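This site uses cookies to remember your reading settings. Accept | Manage

Who Counts as a Grernville Poet?
Student project report, Rowbotham College, Literature and Place module
Gitau Kaijage and Tatu Laizer

Our starting point was a claim on the back cover of the Sadberg anthology, which says the town of Grernville has "a living tradition of verse." We wanted to know whether there was a tradition or just a good blurb writer. Lollico Press, who publish the book, have used nearly the same sentence on their anthology of coastal poets.

The book prints 100 poems by 51 poets. We read all of them, then looked at the author notes to see how each poet was tied to the town. Only 20 were living there when the book came out. Others had gone to school there or taught there for a term, and 2 seem to have visited once for a reading. The introduction does not mention any of this.

We then tried to find features the poems shared. Gitau argued for a local habit of short lines and addresses to a dead relative. Tatu was not convinced, and pointed out that you can find both in almost any anthology on the library shelf. After a second reading we agreed that the river poems do talk to each other, sometimes borrowing whole images. The rest we could not connect in any way that would survive a hard question.

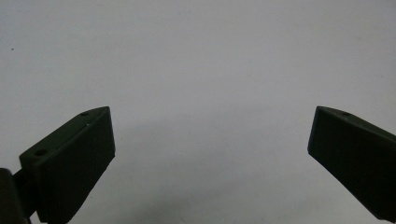

The editor's introduction leans heavily on the word "voice." We marked each use and asked what it meant in that sentence. Sometimes it meant accent, sometimes subject matter, and in several places we could not say what it meant at all. Reviews in the student paper repeat the word without asking either.

Our method has problems. Author notes are written by authors, who leave things out. We did not interview anyone, and one of us already disliked the book in January, before the project began. Sorting poems by theme was also slower and more arguable than our plan allowed for, and our two lists still disagree on the elegies.

What we can say is that Sadberg is a decent collection with a weak frame around it. The river poems deserve a small book of their own. Whether they make a tradition depends on poets who have not published yet, and we would want to see their work before putting the word on a cover.

14 shares | 3 comments

Recent reports
Rhyme in Skipping Songs
Reading Aloud in the Dining Hall
Why Are So Many Sonnets About Sonnets?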